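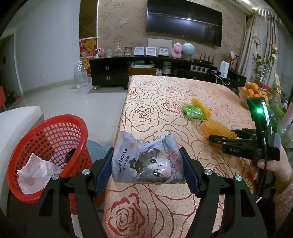

Danai Deligiannis: same problem on ours last November, so following. If you get it sorted please post the numbers, not just "fixed it"

**Gripper width jumps when squeezing soft packs – filter or relabel?**
posted by Uriel Garrido

Training a policy from two-handheld demos, tabletop cleanup stuff. Tissue packs, snacks, trash into a basket. Rigid things fine. On soft packs the width signal keeps creeping after contact, wrapper gives a bit, and the policy learns to never stop closing. On playback it mashes the pack flat. 74 demos so far, really don't want to redo them. Low-pass at 10 Hz didn't help. Is there a way to fix this in the Zarasum export or do I have to touch teh labels?

**Nazmiye Yazıcı**

Low-pass won't do it, the creep is slow so it goes right through. Relabel. What worked for me:

- find contact – first spot where closing speed drops hard
- hold the commanded width flat from there until release
- leave the *observed* width alone, only change the action

The last bit matters. Change both and the policy can't tell soft from hard any more. Also check your action chunk length. Mine was 46 steps and it ran right past contact before replanning, dropped it to 18 and most of the mashing went away by itself. Try that first, no relabeling needed.

Export won't do any of this, you need a small script after it.

**Gilberto Muñoz**

just clamp the min width in the controller? ugly but works. one clamp per object tho, so if your packs vary alot then do what Nazmiye said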